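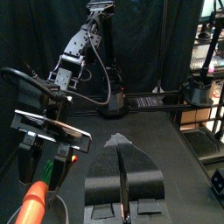 Re: [workroom] Black tabletop and the curtain behind it

From: Abdelghani Amrani
To: workroom list
Date: Thursday, June 27, 2024

On the tabletop question from Konstantinidis:

> We are fitting out the small room at Lallville and want
> the same setup you have at Rarneck, black top with a dark
> curtain at the back. Two things. Does the top show every
> mark? And did you hang the curtain on a track or a rod?
> Ours would need to cover 88 inches.

It shows dust more than marks. I wipe it with a damp cloth and then a dry one, and that takes 10 minutes if I move things off first. Don't use spray polish. We tried it once and the shine was worse than the dust.

The curtain is on a track. A rod would work for 88 inches but you would want a bracket in the middle or it will sag. Buy more width than you need so it hangs in folds. We bought ours too narrow the first time, pulled it flat, and every crease from the package stayed in it until we sent it back. The color is a dark green that goes nearly black when the lights are down. If you want true black, ask Coltover for a swatch before you order.

Leave a gap between the back edge of the table and the cloth. Ours is 3 inches and I would go to 6 if you have the floor space. Cables get pushed back there and catch on the hem.

On cables generally, leave enough slack for a wide loop and keep the loops up off the top where you can. It makes wiping down a lot quicker.

I still have the track offcuts if anyone at Lallville wants them. They are in the hall closet, left side. Let me know by the end of June, as I am clearing it out.

Abdelghani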